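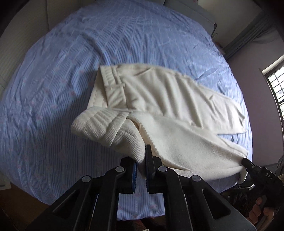

Folding on the bed: which tips hold up

I have read a lot of folding advice and I don't believe most of it. There is always a trick with a name, it always takes four seconds in the video, and the shirt in the video is always a stiff new T-shirt. My laundry is pants with elastic in the back and knitwear that slides around. So I tried the usual advice on the usual clothes, on top of the bed, and kept notes.

Pants

The first rule you read everywhere is to match the legs and fold in half. Fine, but look at the waist before you do anything. On cream-white pants with a partly gathered waistband, one side pulls in and the other lies flat, and if you fold with the waist twisted or rolled over on itself you get a lump that no amount of smoothing will fix. Open the waistband, flip back whatever has rolled under, check that the belt loops aren't trapped, and push the pockets down flat. Then do the legs.

Evaristo Jaramillo, who writes the Rernlow laundry column, wants you to snap the pants hard by the waist before laying them down. I tried it with and without. I could not tell the two pairs apart an hour later. Running the side of your hand down each leg from the waist to the hem does more, and it's quieter.

Deep diagonal creases across the leg mean the waist and the hem are not lined up. Pull the hem straight and most of them go. The rest need an iron, whatever the tip says about a damp towel.

The surface

"Never fold on the bed" is one I keep running into. The argument is that a mattress is too soft. Maybe so for dress shirts. For everything else I have a bed that is big enough and a table that isn't. A wrinkled sheet under the clothes makes no difference I could find. Pale clothes on a colored sheet are easier to line up, so I'd sooner have a blue sheet than a Pritach folding board, which I bought in October and used 3 times.

Knitwear

Knits are where the fast methods fall apart. Anything that starts with "pinch here and here and flip" counts on fabric with some body to it. Lay the sweater front down, straighten both sleeves before you fold either one, and smooth the ribbed edges so they don't stay bunched. Handle the thing by its thick parts, the cuffs and the bottom band, and don't drag it across the bed by one sleeve while the rest lies there.

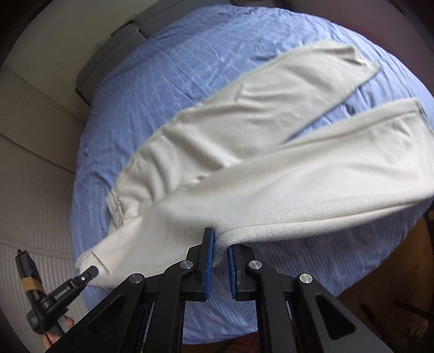 Cream knit on the blue sheet, one ribbed cuff lifted and the sleeves lying roughly parallel.

Sleeves go straight across the back or down at an angle. People argue about this – Minoru Fukuda gives it a whole chapter – and I have not seen any difference once the sweater is on a shelf. Fold the bottom up in halves or in thirds depending on the shelf. Measure the shelf first.

Hanging a heavy knit is still a bad idea. I tested that one by accident and have the shoulder bumps to show for it.

Things I would skip

Tissue paper between layers. Maybe for a suitcase. In a drawer it ends up as a wad at the back.

Scented drawer sheets. The Endeo ones smelled strong for a week and then of cardboard.

Rolling everything. Socks and T-shirts, yes. Rolled pants with an elastic waist come out with a fat end and a thin end, and the row won't stay put.

Updated May 20, 2020, to take out a tip about freezing sweaters that I no longer stand behind.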